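The Winter My Thyroid Went Quiet

For most of that year I blamed the stairs. I was cold in my own kitchen, wearing two sweaters, and my hair was coming out in the shower, and still I told my sister it was just the new apartment being on the third floor (as if stairs ever made anybody's eyebrows thin!).

It was Rosalba Messina, my old neighbor from Alcaraz Street, who finally asked me whether I'd had my thyroid checked. Her mother had been through the same thing, and she knew that puffy, sleepy look when she saw it. So in February I went in for a blood test, and Dr. Iwasaki called me the next morning with a word I had to ask him to spell, Hashimoto's.

I started on a small pill, first thing, on an empty stomach, and I won't pretend I loved waiting for my coffee. The first few weeks I felt no different at all, and I cried about it more than once.

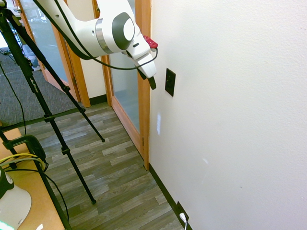

A white robotic arm beside a textured off-white wall.

Then one afternoon I walked the 800 steps to the bakery and back and didn't need to lie down. I bought two rolls and called Rosalba, and we talked until my tea was cold.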